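Small parts workshop opens second room in Clallitz

A workshop that sorts and checks small plastic parts has opened a second room on the ground floor of the old Prenia building in Clallitz. The new room took its first deliveries on Tuesday and will run alongside the existing one across the yard.

Heltix, the company behind the workshop, handles caps, clips, plugs and other pieces that are too small or too oddly shaped to go through an ordinary counting machine. Most arrive in mixed bags from molding firms in the region. They are separated by shape and color, checked for damage and packed again in fixed amounts.

The company says it dealt with 459 orders last year, and that the old room had run out of bench space by spring. The new one measures 115 square meters and has its own loading door on the north side, so vans no longer need to turn in the yard. Residents on the lane behind the building had complained about early morning reversing.

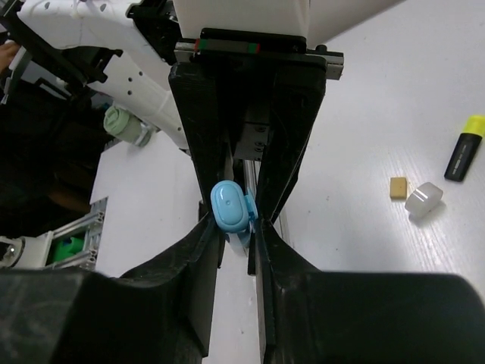
A small light-blue plastic piece with a rounded, oval top and a thin translucent tab.

Pieces with thin edges or tabs are among the slower ones to handle, according to the company. A bent tab is easy to miss in a full tray, and a customer who finds one will often send back the whole bag. Such parts are now laid out singly on white surfaces. Clear and pale plastics are given a second check under a side lamp.

Heltix employs 26 people in Clallitz and plans to take on more once the new room is working full days. For now it is open from 7 a.m. to 3 p.m. Training for new sorters takes 24 working days, most of it spent learning the parts catalog and the rules for rejects.

Rejected pieces are kept apart by material and returned to the molding firms. The company had hoped to grind some of them on site, but the building's power supply would have needed an upgrade and the plan was dropped.

The Tăng bakery, which used the ground floor until last year, has moved to the market square. Its former storeroom will hold empty trays and cartons. An open afternoon for neighbors is planned for September, with entry through the yard gate.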